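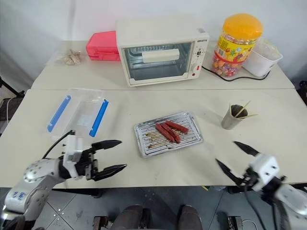
Fig. 2. Two-arm station set for the skewer task, oven on the rear table, tray in the centre.

4.3 Safe layout before a food run

Good layout is the best part of the whole job, so enjoy it! The rules below apply to every Vander station at Trurness.

1. Press the stop button and wait for both arms to settle before you reach over the table.
2. Put the baking tray in the middle of the front table, where both grippers can get to it.
3. Lay the sausages on the tray with a clear gap between them. Three is plenty for a first run.
4. Stand spare skewers in the metal cup, to the right of the tray.
5. Run the oven lead behind everything on the rear table – never across the front.
6. Open both grippers fully, step back behind the floor line and release the stop.

NOTE: Push the two tables together again after cleaning. A shifted gap will upset the taught positions.

CAUTION: Skewers are sharp. Keep your face well away from the tray while the arms are live.

CAUTION: Only a person may open a hot oven. Log each opening on form 853.

Comments (3)

Barredo_nights: Step 5 saved us a lot of grief. Lovely clear page.

Lyle Villanueva: Does the floor line move if you fit the longer fingers? Ours at Windinley is still where it was in April.

tamsin_k: @Lyle yes, see 4.5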